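Acta de la reunión ordinaria de la asociación de espectadores Costa
Sala pequeña del cine Raju, mayo, 19:00 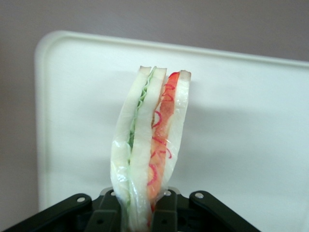

Se abre la sesión con quórum suficiente. Se aprueba sin enmiendas el acta de abril, salvo una errata en el título de la segunda película del ciclo, que la secretaría corregirá en la copia del archivo.

1. Programación de otoño

La comisión de programación presenta la propuesta para el ciclo dedicado a intérpretes que han pasado del teatro musical al cine. Se proyectarán 4 películas, una por mes, de septiembre a diciembre. Se debate si el ciclo debe incluir también un episodio de serie. Dos socios lo piden, porque el cambio al formato televisivo forma parte de la carrera de casi todos los actores escogidos. La mayoría prefiere mantener solo largometrajes. Queda la posibilidad de comentar las series en la charla posterior a cada pase.

Se acuerda proyectar en versión original con subtítulos. La copia de la película de noviembre está pendiente de confirmar con la distribuidora Vandovberg, que respondió al primer correo pero no ha enviado todavía las condiciones.

2. Fichas de los actores

Se reparte el borrador de las fichas que se entregan a la entrada. Varias personas señalan que son demasiado largas y que repiten datos biográficos copiados de páginas de internet sin comprobar. En una de ellas el año de debut no coincide con el que figura en el programa de mano de la obra. Se acuerda:
- limitar cada ficha a una cara;
- indicar la fuente de las fechas;
- suprimir los apartados de vida familiar y patrimonio.

Los textos revisados se enviarán a la secretaría antes de la próxima reunión. Se imprimirán 200 ejemplares por sesión, como el año pasado.

3. Sesiones infantiles

El grupo Kidside solicita usar la sala pequeña para un taller de doblaje dirigido a niños a partir de 9 años. Necesita dos micrófonos, la pantalla y acceso media hora antes. Se aprueba por unanimidad. Queda sin resolver quién abre la puerta lateral, que por la mañana está cerrada. Se preguntará al cine.

Se comenta que en el taller anterior el volumen era muy alto en las primeras filas. Se pedirá a la cabina que lo baje.

4. Cuentas

El saldo del trimestre es positivo en 169 euros, una vez pagado el alquiler del proyector de repuesto. Falta por cobrar la aportación de una librería colaboradora. Se aprueba el informe. Se aplaza la decisión sobre la subida de cuota hasta conocer el precio de las copias de otoño.

5. Ruegos y preguntas

Se pide que el boletín llegue con más antelación. El último se recibió la víspera del pase.

Una socia pregunta si se puede recuperar el coloquio por escrito que se publicaba en la web. La secretaría responde que sí, siempre que alguien se encargue de transcribirlo. No hay ofrecimientos y el punto pasa a la reunión siguiente.

Se recuerda que las butacas de la fila del pasillo están reservadas para personas con movilidad reducida hasta que empiece la película.

Se levanta la sesión a las 20:40. La próxima reunión será en junio, en la misma sala.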